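Skellow Supper Club, kitchen and serving meeting
October 18, 2025
Minutes typed up by me, Tayla Goodwin, so blame me for the spelling

Present: Getsemaní Tovar (running things), me, the two Bermúdez sisters, and Livon, who came in halfway through item 2 with wet shoes and a bag of oranges for everybody. Thank you, Livon! Apologies from the Ullska end of the street, who are all down with the same cold.

1. Last minutes
Read out and agreed. Getsemaní asked me to fix one thing, which is that I had written "soup night" where it should have said "soup and bread night." Fixed. The bread people are happy.

2. Trays
This took up most of the evening, so bear with me. We talked first about whether to keep using trays at all or go back to handing plates across the counter. I was for plates (I like to see people's faces when they get their food), but the older Bermúdez sister pointed out that a plate, a cup and a spoon is a lot to carry if you also have a stick or a toddler, and I gave in pretty quickly after that.

So, trays it is. Then came color. Getsemaní is very fond of the pale green and says it makes the food look fresh. Livon thinks green makes mashed potato look ill. We went back and forth on this longer than I'd like to put in writing, and in the end it went to a vote and green won, with Livon voting against and asking me to note that. Noted!

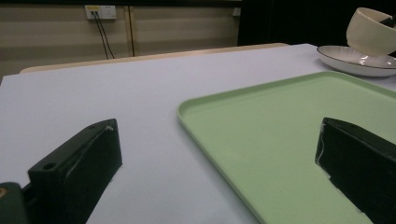 We moved on to how many to buy. The supplier sells them in packs of 25, and we had 200 in our heads from the February supper, when the line went out the door. I said that was one big night and we have nowhere to stack that many. Agreed to buy 4 packs now and look again after the winter suppers. Getsemaní will place the order and keep the receipt this time.

There was a side discussion about rims. The younger Bermúdez sister would like a higher one so that soup doesn't travel, and I would like a lower one so that they wipe down faster. Left open. If anyone has strong feelings about rims, please tell Getsemaní before the order goes in and not after.

3. Tables
Everyone likes the white tops because you can see a spill right away. Livon asked if we could put cloths on for the holiday supper. Yes for that night only, and whoever brings the cloths takes them home and washes them. Please no more blue spray on the tops, it leaves streaks and I end up going over the whole lot again. Warm water and a drop of dish soap is plenty.

4. Wiping and stacking
Trays get wiped on both sides, dried with a towel, and stacked face up next to the sink, no more than an armful high. We had a slide in the spring and I can still hear it. The Bermúdez sisters will do the first month and I'll do the one after that.

5. Other things
The big ladle is missing again. Check your car. Livon is going to ask at Ullska whether we left it there after the street lunch.

Getsemaní wants labels on the cupboards, and we all said fine as long as she writes them, her printing being far better than mine.

To do
Getsemaní: tray order, cupboard labels
Livon: ladle
Bermúdez sisters: find out who has tablecloths
Me: type this up (done!) and buy dish soap

Meeting closed once the oranges ran out. Next one is at my place, come in by the side door.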